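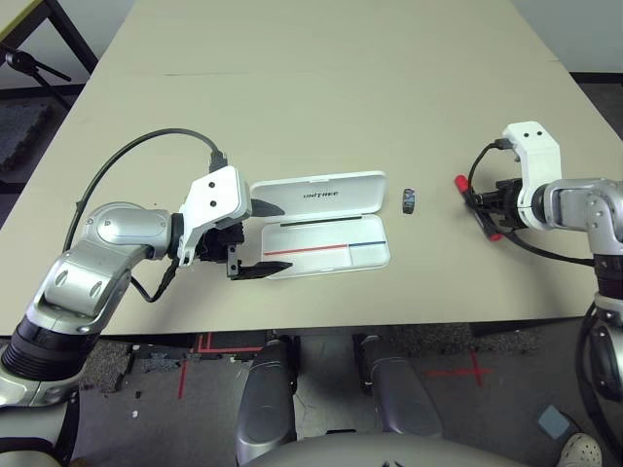

五月，上午，备餐间

接着上次没写完的部分。冬菜单的主菜已经撤了，Fustari 餐厅要换成初夏的八道式套餐，这周主要试第三道（冷汤）和第五道（羊肉）。前两道基本定了，配方卡在文件夹第二格，改动用铅笔写在旁边。

冷汤
底还是用豌豆和青瓜，薄荷减半。上一版放了酸奶，入口很顺，但是配 Virner 那支干白的时候酸味叠在一起，酒变得很薄。今天换成杏仁奶，盐提前放，过两遍细筛。结果比较稳，颜色也干净，就是放到下午会分层，上桌前要再打一次。

出品温度还没定。冰箱里直接拿出来太冷，豌豆的甜味出不来；放到室温又显得腻。先按从冰箱取出后静置21分钟做，碗提前冰好。下次再试短一点的。

装饰试了三种：炸薄荷叶、生豌豆苗、腌青瓜丁。炸薄荷叶一碰到汤就软，放弃。豌豆苗可以，但要剪短，不然客人用勺子不方便。青瓜丁留着，腌汁里的糖再少一点。

羊肉
用的是羊肩，Dantas 农场送来的，去骨以后每块分成102克。原来的分量太大，到第五道很多人吃不完，后面还有奶酪和两道甜品。

低温慢煮之后收汁，问题出在皮上。昨晚的一批上色不均匀，靠近骨头那一侧发白。今天先在架子上风干一夜的那几块明显好，煎的时候不粘，也不怎么溅油。以后都照风干的做，冷藏柜最下层要空出来，别放别的东西。

酱汁用羊骨加一点凤尾鱼。凤尾鱼放多了会抢味，现在一锅放2条，尝不出鱼味，只觉得咸鲜。迷迭香在关火以后再放，泡一会儿就捞出来，久了发苦。

配菜暂时是烤洋蓟和蚕豆。洋蓟削好以后泡柠檬水，水要没过，不然还是会变黑。蚕豆剥第二层皮很费时间，晚市前要有人专门做这件事，排班的时候请考虑进去。

配酒
Virner 干白配冷汤（新版）没有问题。羊肉原定的红酒单宁偏重，和洋蓟一起喝有金属味，这个组合不能用。换成 Putent 的年轻红酒试了一下，稍微冰过，果味多一些，洋蓟的问题还在，但轻很多。如果把洋蓟烤得更焦，再挤一点柠檬，基本可以接受。杯子用中号的就够。

面包
酸种的老面最近偏酸，可能是室温高了。喂养间隔改短，水温降一点。今早出炉的一批内部还可以，外壳偏厚，切片时碎得厉害。黄油照旧，提前拿出来软化，不要用烤箱旁边那个位置，上次化了一半。

成本
套餐暂按每位193算，不含酒。羊肩的分量调小以后宽松了一些，杏仁奶比酸奶贵，两边差不多抵掉。奶酪那一道还没有重新算，供货单下午才到。

试吃意见（下午四点，厨房和前厅一起）
冷汤：多数人喜欢新版，有人觉得薄荷可以再明显一点。先不动。
羊肉：皮好，肉够软，酱汁稍咸。减盐，凤尾鱼的量不变。
配菜：洋蓟太大块，改切四瓣。
上菜节奏：冷汤和第四道之间等得太久，桌上空着，面包吃得太快，到羊肉的时候已经饱了。考虑把面包挪到第四道一起上，前厅同意试一晚。

待办
杏仁奶再订一箱，要无糖的。
细筛有一处松了，换新的。
汤碗要有足够的地方冰，现在那层架子放不下一整轮。
菜单上洋蓟的写法前厅要统一，外文菜单也一起改。
甜品第一道的草莓还不够甜，等下一批到了再试，先用大黄顶着。

晚市前补记：羊肉减盐后又做了一份，咸度合适，酱汁再收稠一点会更挂得住。明天照这个做。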